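2020-08-10

Second day with the Flesia trial license. The installer went through on the first attempt, and the scene browser loads faster than it did in the beta. I'm still on the sink kitchen from the Bakport pack. I want to be finished with it before I open anything else, as the trial caps the number of scenes and each one counts from the moment it is loaded.

Settings for the session: physics step left at default, render size small, shadows on, object shuffle on. I set the rollout limit to 2000 steps and left the seed at 1235 so that I can repeat everything on the office machine. Saving takes longer than expected. The log writer holds the whole rollout in memory and writes it out at the end, so a crash loses everything. That goes on the list for their support desk.

The shuffle works on the loose items only. Sink, faucet and cabinet are fixed parts of the scene. The materials are decent for the price. The granite repeats if one looks for it, but the tile and the wood hold up well enough, and the specular on glossy items is too strong out of the box. I turned it down later and preferred the result.

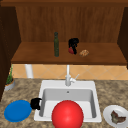

Sink scene, glossy red sphere in front of the basin. Highlight still too hot.

The object library is the main reason to consider the license. Food, plates, mugs, bottles, a few plants. Names in the library are inconsistent: some entries carry a size suffix, some do not, and the search box is case sensitive. I wrote a short script to list everything into a text file, which took less time than scrolling. Collision shapes are another matter. Small food items get a simple hull, fine for picking up, less fine for anything stacked. A plate on a flat floor behaves. I have not tried a plate on a plate.

View setup is per scene and stored separately from the layout, an odd choice. Change the layout file and the old view comes along with it. I kept an angled view over the basin because it shows the plate and most of the rim without switching.
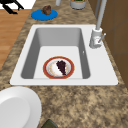 With that view saved, I went through the task editor. It is a form with four fields: object, start, goal, tolerance. The goal can be a region or another object, but not both. Tolerance is in meters with no unit shown on the form, and I lost time on that before checking the manual. The manual is short and mostly correct. Palma, the older package I have been using, does the same thing in a config file. I like the file better for batches and the form better for a single test.

Grasp checks are reported as pass or fail with no contact data unless the extended log is on. Extended log on, file size goes up a lot. I will leave it off for long runs and switch it on for the short ones.
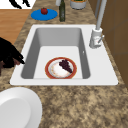

Gripper at the left rim, grapes on the plate in the basin.

Still to do: ask for a quote on the annual license, try the Tokedness exporter, and find out whether the scene cap resets in October or with the renewal. Moved the log folder to the second drive before shutting down.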